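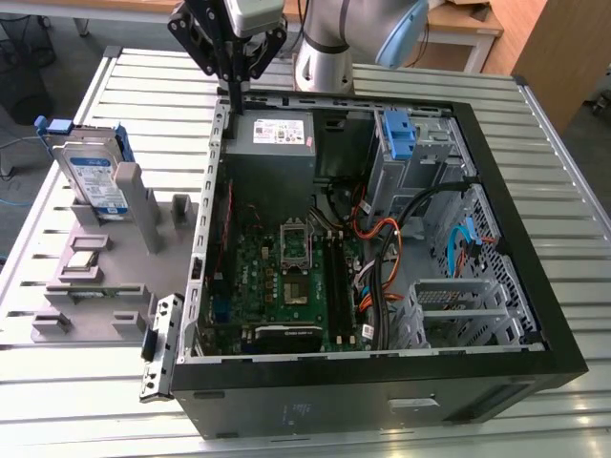 The Gindden bench, with a desktop computer open beside the parts fixture.

Assembly trials move to recorded demonstrations

The Tivden project has begun gathering demonstrations for its second task family, the handling of computer parts. The work follows the cable and connector tasks completed in the autumn and will supply the examples from which the next version of the Ko model is to be trained. Recording takes place at the Gindden laboratory under the direction of Hae-won Gil.

In each demonstration an operator guides the arm by remote control through a single stage of the work, and the motion of the arm is stored together with the views from the fixed and gripper-mounted cameras. Stages are kept short on purpose. A hard drive in its carrier, a memory module and a processor each have their own set of instructions, and operators are asked to finish one stage before opening a recording for the next.

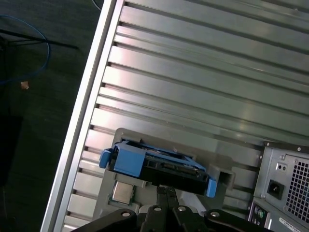
A drive caddy held in the gripper, seen from the wrist camera.

The target for the first round is 40 accepted demonstrations of each stage. At the close of recording on Thursday, the drive stage stood at 21. Jae-hoon Song, who schedules the operators, expects the remainder to be gathered by the end of March, provided that the bench is not needed for other work. Sessions are limited to two hours, with a change of operator between them.

A demonstration is accepted when two reviewers agree that the stage was carried out from start to finish without a collision. Recordings in which the operator pauses, loses alignment and recovers are kept and labelled separately. The earlier connector tasks contained very few recoveries, and the model trained on them tended to press on when a part was out of line.

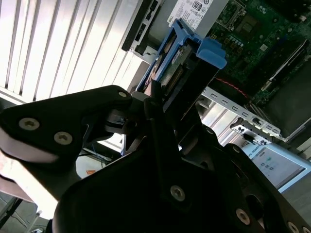 Labelling is done in Dimo, the laboratory's own review program. Each recording is divided into approach, grasp, transfer and release, and the reviewer marks the point at which one gives way to the next. The colour settings of the cameras are now checked at the beginning of every session, a practice introduced after changes in daylight were found to affect an early batch. That batch has been set aside and will be used only for testing.

Staff who wish to serve as operators should complete the half-day training course and three supervised practice sessions. Previous experience with the arm is helpful but is not required. Requests for bench time should be sent to the laboratory office.
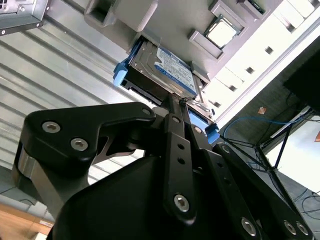
Ívar Bech has asked that the written instructions leave the choice of grip to the operator, on the grounds that a model shown only one way of holding a drive will have little to draw on when that way is blocked. His proposal will be considered before the memory module stage is opened for recording.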